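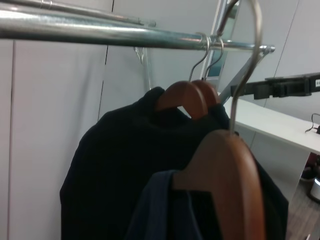
Wooden hangers on the rail in the garment cell at Dedell.

About the Dedell Garment Handling Workshop

Dedell maintains and repairs robot cells for companies that store, sort and rent out clothing. Our customers run small installations, often a single arm beside a clothes rail, and need them ready when the morning shift starts. The company was founded as the service department of Trovetti, a maker of shop fittings, and now works independently from its own building in Mollah.

Setting up a cell

Each new cell begins with the rail. Our technicians level it, fix the supports and record its height at both ends before the arm is switched on. The position of the wrist camera is then checked against the rail, and the gripper is taught to approach a hanger at the hook or at the shoulder, according to the customer's stock. We teach with real garments, including dark ones, as black cloth shows the camera very little detail and settings made on light shirts seldom carry over.

Routine care

Cells under contract are visited after every 500 hours of operation. The visit covers gripper pads, cable routing at the wrist, camera lens and mounting screws, and a repeat of the rail measurements. Two technicians attend: one works at the arm while the other remains at the controls. A written report is left with the customer the same day.

Repairs

Worn fingers and damaged wrist cables account for most of our repair work. Common parts are held in stock at Mollah under the Fimell catalog, which currently lists 2540 items. Where a part is no longer made, our workshop can often produce a replacement from the original drawing. After any repair to the wrist, the camera is realigned and the cell is run with the customer's own hangers before it is released.

Training

Dedell offers a course for operators each March, covering safe stopping, cleaning and daily checks. Customers may also request instruction at their own site.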